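Monditz Handling Cell – Progress Report to Bruvent, August
Prepared by the cell maintenance group, Vistlow site
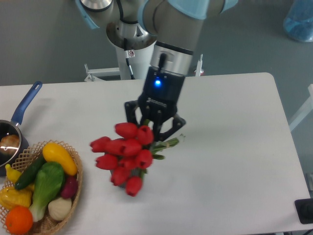 Work in this period covered gripper alignment, the protective covers and the cable run at the wrist. The arm remains on its original pedestal, and the table has not been moved relative to the base, so the existing base calibration was kept.

Gripper. Finger play had reached the service limit on one side. Both fingers were removed, the guides cleaned and greased, and the fingers refitted with new screws. Zero position was taught again with the jaws fully closed. Closing force is now set per object class in the recipe file. Soft and irregular items, including stem bundles, use the low-force recipe with a slower final approach. Rigid items keep the previous values.

Covers. The light blue sleeves were taken off, inspected and put back. The elbow sleeve had crept toward the upper arm and was pulling tight at full extension. It has been refitted with more slack and the strap moved one position. The operators have been asked to check it at the start of each shift.

Wrist cable. The cable was rubbing on the edge of the cylindrical segment during large wrist rotations. The clamp has been turned and the rotation limit in software reduced slightly on that side. No task in the current set needs the lost range.

Endurance run. The planned run is 3000 pick-and-place cycles over the full object set. At the close of the period 2088 had been completed. There were 2 stops, both caused by the gripper failing to report closed within the time limit. The cause was traced to a loose connector at the tool flange – reseated, locked and marked. Neither stop required a restart of the controller.

Maintenance interval. The finger check is now done every 200 cycles for the rest of the run. If wear stays within limits we will propose a longer interval in the next report.

Open items. Spare fingers are on order from Pawłowska and have not been delivered. The written procedure for replacing the sleeves is in draft. The low-force recipe still needs a separate entry for items that hang well below the jaws, where clearance over the table is small during transfer.

Next period. Complete the remaining cycles, fit the spare fingers on arrival, repeat the zero teach and issue the sleeve procedure. No change to the budget is requested.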